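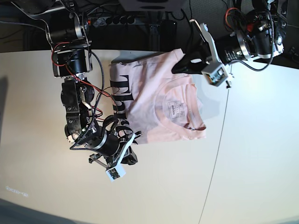 Building the second arm went faster than the first, and the wiring still took longer than both, a member of the Sketow workshop wrote on the group's message board this month, a few days before the two-armed machine was opened to all members.

SKETOW WORKSHOP OPENS ITS TWO-ARMED CINEO ROBOT TO MEMBERS AND RELEASES THE BUILD NOTES

TIWARI, 1/22/25 – Sketow, the shared workshop on the east side of Tiwari, has finished the first full version of Cineo, a pair of tabletop robot arms put together by members on open evenings. Starting this week, any member who has taken the bench safety class can reserve time on the arms. The build notes, wiring diagrams and parts list are being released at the same time for people who want to make a similar machine at home.

Cineo is meant for handling soft things on a table. The group chose clothing as the main test, and T-shirts in particular, since every member had old ones to bring in. A shirt changes shape each time it is touched, and a gripper that can pick up a wooden block all day may fail to get hold of a hem. The first tasks on the list are pressing a folded shirt in place with one gripper while the other works at the bottom edge, turning a folded shirt on the table, and moving it to a stack.

How the arms are made

Both arms use black servo motors joined by aluminum brackets and flanges. Each gripper carries its own small camera close to the fingers, so the view moves with the hand. The camera boards are left bare, which saves weight at the end of the arm and makes them easy to swap when a connector goes bad.

The brackets came from Flilten, a metal shop that sells cut and bent parts to hobby builders. Sketow paid the regular price for them. Two of the brackets in the first order were bent to the wrong angle and were replaced. The release includes corrected drawings for those two parts, and builders who downloaded the early drawings last year should throw them out.

The full parts list has 102 lines, counting screws by size. Most are ordinary items that any electronics supplier carries. The group asks builders to buy spare gripper fingers along with the first set, as the rubbery pads wear down and pick up lint from cotton.

Wiring

The wiring was redone twice. In the first version the motor cables were tied tight along each arm, and they pulled at the connectors when an elbow bent all the way. The current version leaves slack at the upper joints. Cables hang in loops there, and the notes give the length to leave at each joint. The loops look untidy, and members have asked about sleeving them. The group tried a stiff sleeve and took it off again after it pushed the arm out of position.

Power for the arms and cameras is run behind the table. Builders at home are told to label every plug before the first test. The notes have a page on this, with the order in which things should be switched on and off.

Time and testing

Members logged 80 hours of bench time on assembly, not counting the repairs. Software setup took nearly 65 hours, much of it spent getting the cameras to keep the same names after a restart. The fix is a short file included with the release.

Testing so far has been done at low speed. The arms can be guided through a task by a person, and the movements and camera views are recorded for later use. The group has begun training a program on these recordings. Results have been mixed. Thick cotton shirts are easier to grip than thin ones, and shirts with large printed lettering behave differently where the print makes the cloth stiff. Sketow is not claiming that Cineo can do a household's laundry, and it has no plan to sell the machine.

"We wanted a machine that members could take apart and put back together in our own room, with our own tools," the build group said in a written statement. "It still drops shirts. The notes say when and where it dropped them, as far as we wrote it down."

Using the arms at Sketow

Time on Cineo is booked in two-hour blocks through the members' page. No more than 4 people may be at the table during a session, and one of them must be signed off on the stop switch. Long sleeves should be rolled up and lanyards removed. Food and drinks stay on the shelf by the door.

Members may bring their own clothing for tests. Zippers, buttons and hooks are not allowed for now, after a metal zipper pull scratched a camera lens in early testing. Shirts should be clean. Anything left behind goes into the test bin and may be used by other members.

People who are not members can see the arms at the spring open house in May. Short sessions will be offered that day to visitors aged twelve and up, and the sign-up sheet will be at the front desk. The exact day will be posted once the city has confirmed street parking.

Building one at home

The release is written for people who have used a soldering iron and can follow a wiring diagram. No machining is needed if the brackets are ordered ready-made. A sturdy table matters more than the group first expected. An early folding table shook when both arms moved together, and the camera views shook with it. The notes suggest fixing both arm bases firmly before any calibration is done and repeating the calibration if the table is moved.

A single arm can be built first and the second added later. The software settings for one arm are kept in a separate folder. Questions can be posted on the Sketow message board, which is open to non-members, and corrections to the drawings are collected there too.

About Sketow

Sketow is a member-run workshop in Tiwari with benches for wood, metal, sewing and electronics. Membership is month to month. Classes in soldering, basic sewing and bench safety run all year.

Recent from Sketow
- Bench safety class: new evening times
- Corrected bracket drawings for Cineo
- Sewing room closed for floor repairs
- How to book shared tools

Contact: Sketow press desk, Tiwari | Copyright 2025 Sketow | Back to top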